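Lurier stellt Geld für zweiten Greifarm zurück

Zurkow, 6/6/18 - Der Gerätehersteller Lurier will in diesem Jahr keinen zweiten Roboterarm für seine Prüfwerkstatt in Zurkow kaufen. Stattdessen fließt das Geld in Greiferfinger, Ersatzteile und eine Verlängerung des Wartungsvertrags. Das teilte die Leiterin der Werkstatt, Roxana Flores, den Beschäftigten mit. Über den zweiten Arm soll mit dem nächsten Haushalt neu entschieden werden.

Im Mai hatte die Werkstatt zwei Angebote eingeholt, eines von Pacheco und eines von Vuner. Beide lagen über dem Betrag, den die Geschäftsführung für das laufende Jahr freigegeben hat. Das günstigere enthielt weder Schulung noch Anfahrt. Nach Angaben von Flores hätte die Anschaffung außerdem einen Umbau des Arbeitsplatzes verlangt, für den kein eigener Posten vorgesehen war.

Bewilligt sind jetzt 2.261 Euro für Verbrauchsteile. Davon werden vier Paar Greiferfinger bestellt, dazu Schrauben und ein Ersatzkabel für die Kamera am Handgelenk. Geliefert wird von Pacheco, die Rechnung läuft über die Kostenstelle der Werkstatt.

Den größten Teil des Verschleißes verursachen nach Darstellung der Werkstatt Arbeiten an schmalen Kanten. Die beiden Finger müssen dort links und rechts einer Metallleiste stehen, mit wenig Luft auf beiden Seiten. Glänzende Flächen daneben spiegeln das Licht, was die Auswertung der Kamerabilder erschwert.
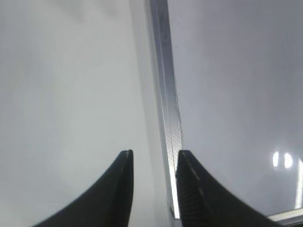 Finger nach Einsatzstunden

Bisher wurden die Finger erst getauscht, wenn jemand einen Schaden meldete. Künftig wird nach Einsatzstunden gewechselt. Die Werkstatt setzt dafür zunächst 78 Stunden an und will den Wert nach dem ersten Quartal prüfen. Ein Paar auf Vorrat bleibt immer im Schrank, die übrigen werden nach Bedarf ausgegeben.

Eine andere Fingerform hat Flores ebenfalls prüfen lassen. Vuner bietet breitere Spitzen an, die sich für Gehäuse gut eignen, für dünne Teile aber weniger. Die Werkstatt bleibt deshalb vorerst bei den schmal zulaufenden Fingern mit geriffelter Greiffläche. Ein Wechselsystem, mit dem sich beide Formen nutzen ließen, steht auf der Wunschliste - ein Preis dafür liegt noch nicht vor.

Zum Programm der Werkstatt gehören auch Kleinteile. Dünne, biegsame Drähte liegen flach auf und bieten den Fingern kaum Höhe zum Greifen. Kleine Geräte mit glattem, hellem Gehäuse kommen hinzu, etwa ein weißes mit abgerundeten Ecken und einem grauen Schriftzug auf der Oberseite.

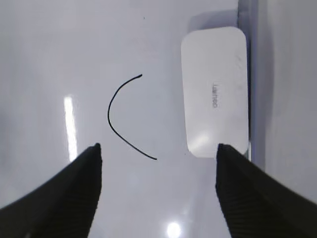 Was noch offen ist

Nicht entschieden ist über eine matte Unterlage für den Arbeitstisch. Sie soll Spiegelungen verringern und kostet nach dem vorliegenden Angebot 79 Euro. Flores möchte sie aus den Restmitteln bezahlen, sobald die Greiferfinger abgerechnet sind. Bis dahin wird mit der vorhandenen Beleuchtung weitergearbeitet.

Der Wartungsvertrag mit Pacheco wird um ein Jahr verlängert. Er umfasst eine jährliche Durchsicht und die Kalibrierung der Kamera, Verschleißteile sind ausgenommen. Anträge für den nächsten Haushalt nimmt die Werkstattleitung bis Ende September entgegen. Wer den Arm für eigene Versuche braucht, soll die geschätzten Einsatzstunden gleich mit angeben.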